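Ticket 902: Harvest shop tokens missing after the Lultport map update
Game: Wurnitz
Opened by: Abdelghani Ramadan
Status: Open, waiting on player

Hi team! First off, I love the new Lultport map, and the harbor music is the best thing you've put in the game since I joined. My trouble is with the tokens. I had 200 Harvest Tokens saved up from the September event (I was being very good and not spending them), and when I opened the seasonal shop after the update the counter at the top said 3. I logged out and back in, cleared my cache, and tried the other server, and it still says 3. I really had my heart set on the Flurkent Cloak before it goes rare, so any help would be wonderful.

Reply from Wurnitz Player Support, 2024-11-08

Hello Abdelghani, and thank you for such a kind note - I passed the part about the music along and it made somebody's morning! Please don't worry about your tokens. I looked at your account and the full balance is still there. The shop is reading the new Lultport counter in place of the old one, so it shows you what you've picked up since the update and leaves out everything from before. We have a fix on the way, and in the meantime the steps under this note have worked for other players. I've also put a hold on the Flurkent Cloak for your character, so take your time.

Steps to try

1. Travel to Lultport and talk to Metwally at the end of the pier. Choose "Old Tokens" from his menu, even if it looks grayed out.

2. Close the shop window completely, wait for the map to reload, and open it again from your Book of Events - the button on the map itself still points to the wrong counter.

3. If the balance is still off, reply here with your character name and the server you were on. A screenshot of the counter helps us a lot.
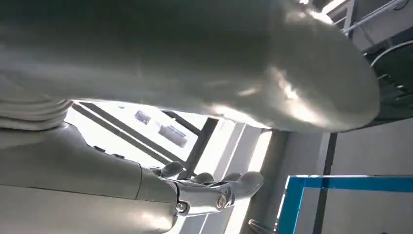
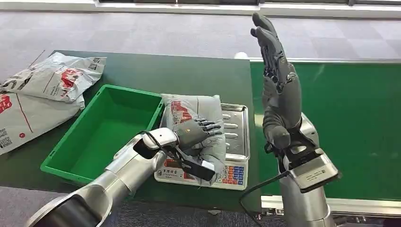

If the cloak is already in your bag

Lucky you! Please don't sell it back while the counter is wrong, as the refund would go to the new balance and I'd have to move it over by hand. I'm glad to do that if it has happened already, so just say so in your reply and I'll leave the ticket open for you.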